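Mulcahy council has put the Clavitz Road speed limit out for comment again. I've read the papers so you don't have to. Short thread.

The proposal drops the limit from 80 to 60 between the Sirnumley turnoff and the bridge. Past the bridge it stays as is. Submissions close at 5 pm on the last day of January.

The traffic count is on page 40. Average speed on that stretch is 81, so most people are sitting on the limit or a touch over. The report doesn't break it down by time of day, and I've asked for that.

There were 2 crashes with injuries last year, both near the driveway to the old Huvesach packing shed. Neither was on the bend everyone complains about. 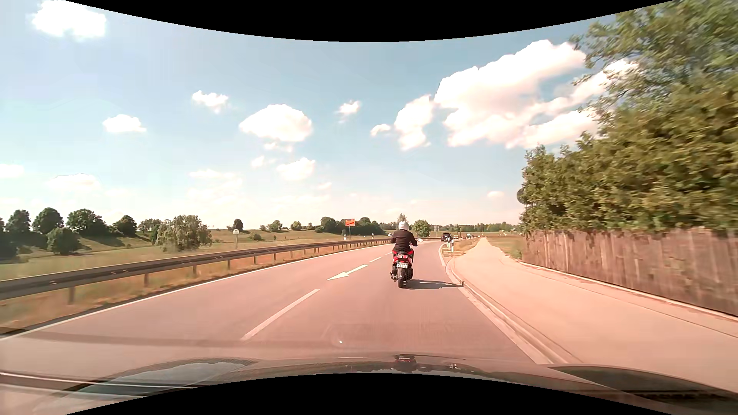
Two lanes, gentle curve, scooter in the right-hand lane.

Cost is mostly signs and line marking. No new kerbs and no footpath. If you want a footpath you'll need to say so in your submission, as it isn't one of the options on the form.

The school bus stop would move 300 metres towards town. That's in the appendix and I nearly missed it. Parents on the far side of the bridge should have a look at the map.

Bronwyn Tautahi is the contact at council. She rang me back the same afternoon and was helpful. Email is better if you want your comment counted.

For what it's worth I'm in favour of 60, with the bus stop left where it is. I've said that in mine.

Paper forms are at the library, next to the photocopier. You can drop them back there too.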